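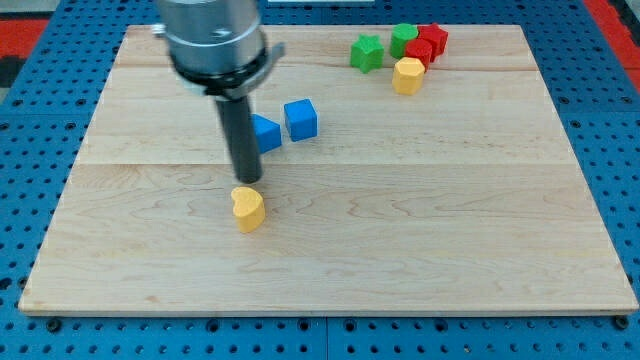

나무판 위의 블록과 로봇 팔 끝의 막대. 노란 하트 블록이 막대 바로 앞에 있다.

Paditz의 공동 작업장에서 키리아키 갈라니스 씨를 만난 것은 2023년 9월 21일이다. 갈라니스 씨는 동료 폴릭세니 키리아키디스 씨와 둘이서 로봇 팔로 블록을 미는 작업을 하고 있다. 두 사람은 이 작업을 Edlow라고 부른다. 그 이름은 갈라니스 씨가 어릴 때 살던 거리의 이름이라고 한다.

처음 계획은 물건을 집는 로봇이었다. 그러나 5월에 계획을 바꾸었다. "집는 손을 두 번 만들었는데 두 번 다 마음에 들지 않았습니다. 그래서 손을 빼고 막대 하나만 달았습니다. 미는 일이 더 쉽다고 생각했는데, 그 생각은 틀렸습니다."

무엇이 어려운지 물었더니 갈라니스 씨는 노란 하트를 손가락으로 눌러 보였다. "정육면체는 면의 가운데를 밀면 대체로 똑바로 갑니다. 하트는 그렇지 않습니다. 둥근 쪽을 밀면 돌아 버리고, 오목한 쪽에 막대를 넣으면 잘 가다가 갑자기 옆으로 빠집니다. 별도 비슷하지만 저는 하트가 제일 싫습니다." 옆에서 듣던 키리아키디스 씨는 자기는 원기둥이 더 싫다고 했다.

블록은 빨강, 초록, 파랑, 노랑의 네 가지 색이다. 프로그램은 "파란 삼각형을 파란 정육면체 옆으로" 같은 짧은 문장을 받아서 움직인다. 지금까지 기록한 시도는 모두 1,047번이다. 지난번에 시험한 41개의 문장 가운데 몇 개가 성공했는지 묻자, 갈라니스 씨는 아직 말하고 싶지 않다고 대답했다. "성공이라는 말을 먼저 정해야 합니다. 블록이 서로 닿으면 성공인지, 가까이만 가도 되는지, 우리 둘의 의견이 아직 다릅니다."

막대 끝은 둥글게 깎았다. 처음의 막대는 끝이 평평해서 판에 조금만 기울어져 닿아도 나무를 긁었다고 한다. 막대를 잡아 주는 금속 부품은 Vullamville에 있는 Tzanetos라는 작은 공구점에서 구했다. "주인이 무엇에 쓰느냐고 세 번 물어보았습니다. 세 번째에는 그냥 하트를 민다고 했습니다."

판을 나무로 한 이유도 들었다. 키리아키디스 씨에 따르면 처음에는 구멍이 많은 파란 작업대 위에서 바로 블록을 밀었는데, 작은 블록의 모서리가 구멍에 자주 걸렸다. 나무판을 올린 뒤에는 걸리는 일이 없어졌다. 다만 나무도 결의 방향에 따라 미끄러지는 느낌이 조금 다르다. 키리아키디스 씨는 이 차이를 재 보고 싶어 하고, 갈라니스 씨는 그것은 나중에 해도 된다고 한다.

팔의 속도는 지금 최대의 40퍼센트로 제한되어 있다. 더 빠르게 하면 블록이 막대를 떠나 혼자 미끄러진다. 갈라니스 씨는 겨울이 되기 전에 속도를 조금 올려 볼 생각이다. 다음 순서는 블록들이 한곳에 모여 있을 때 그중 하나만 밖으로 꺼내는 일이라고 한다. "원기둥 두 개가 붙어 있으면 하나를 밀 때 다른 하나도 같이 갑니다. 사람은 이런 것을 생각하지 않고 하는데, 우리는 벌써 몇 주째 이 이야기만 하고 있습니다."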